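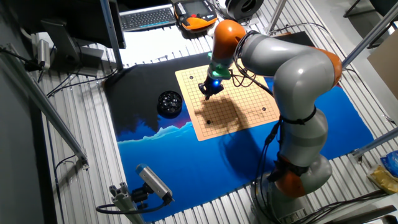

Learning Go from zero: small board first or big board first?
Kiros Jemal and Warrick Rutherford
Final report, Games and Learning elective, Estmont
Handed in 31/12/2019

Why this topic

Warrick's grandmother plays Go and tried to teach him when he was a kid. Full 19x19 board, no explanation of scoring, he quit after a week. Kiros learned on a 9x9 at summer camp and still plays. So we had an argument going in, and the report is mostly us trying to settle it. Didn't fully settle it.

The question: does a total beginner get further in two weeks starting on the small board or the full one?

Background (short)

Rules are tiny. Black and white take turns, stones go on the intersections, a group with no empty points next to it comes off. You can't repeat the position right away (ko). More territory wins. Most people can play a legal game in ten minutes and have no clue whether they're winning it.

That last part is what the beginner books disagree on. One camp says start small, because fights happen right away and you see captures early. The other says the small board teaches bad habits, everybody just smashes into everybody and the whole idea of corners then sides then center never comes up. We read both kinds and they're both pretty sure of themselfs.

What we did

Put up a sign-up sheet in Drokton Hall. Nobody who had played before was allowed. Two groups, picked by coin toss. Kiros ran the small board group, Warrick ran the full board group, then we swapped in the second week so it wasn't just about who was the better teacher. (Kiros is. Warrick wrote this sentence.)

Each session went:
rules review
one game against another beginner
talk about the game, no lecture
three capture problems from a handout

At the end everyone played a game on the full board and filled out a form. We also asked them to score a finished game on paper, which we thought would be the easy part. It was not.
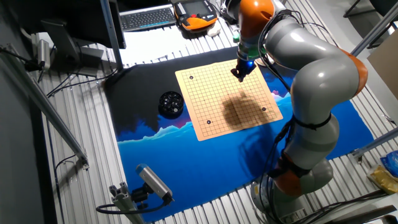 Scoring gave people more trouble than anything else, in both groups. The moves are easy and the end is confusing. When is it over? Both players pass, ok, but why would you pass if there's still empty space? And dead stones. You tell someone a group is dead while it's still sitting there and they look at you like you're cheating. We ended up switching to area scoring (count your stones plus the empty points you surround) since it lets you play the argument out without losing points for it. Should have done that from day one.

What we saw

Small board group: finished games, fast. Got comfortable with capturing and with two eyes. Laughed more. When they moved to the full board a lot of them kept playing touching moves in one corner and forgot the rest existed.

Full board group: slower, some games never got finished. More people said on the form that they felt lost. But they spread out without being told to, and a few asked about openings, which the other group never did. One person wrote "it feels like drawing a map," we liked that.

On the capture problems the small board people did better. On the "where would you play next" question with an open board the full board people did better. So each group got good at what it practiced. Kind of obvious in hindsight, still nice to see it.

Quitting matters too. The dropouts were mostly from the full board side, and mostly after the first session. If you want people to come back that probably counts for more than opening theory.

Problems with our study

Small group, short time, self-selected. The swap in week two helped but also mixed up the notes, Warrick's are missing one session completely. We didn't have a control for people practicing at home, and we know at least one was playing on her phone every night. The form had a question that was worded badly ("did you enjoy the board") and we threw it out.

Costs

We spent $395, way more than planned. Most of it was sets from Tefera, the decent stones instead of the thin plastic ones. Rest was printing and snacks. The Mokau fund covers it, receipts are stapled to the paper copy. 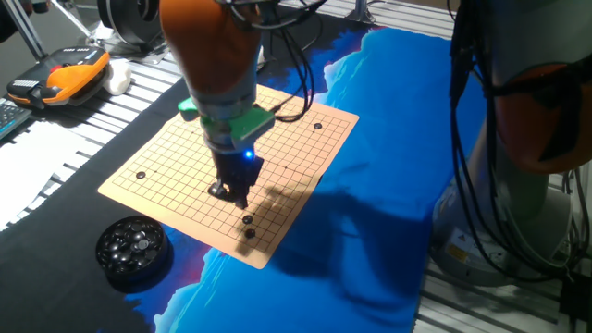
Recommendations

Start on 9x9 but leave it early, 2 or 3 sessions at most. Play 13x13 as a bridge, which we skipped and regret.
Area scoring for beginners, always.
Let people finish bad games. They learn from the counting.
Handicap stones if a stronger player is in the room. No shame in it.
Run it in April, before finals, not in December when half the sign-ups have flu.

Next steps

Kiros wants to repeat it with the bridge board added. Warrick owes his grandmother a game.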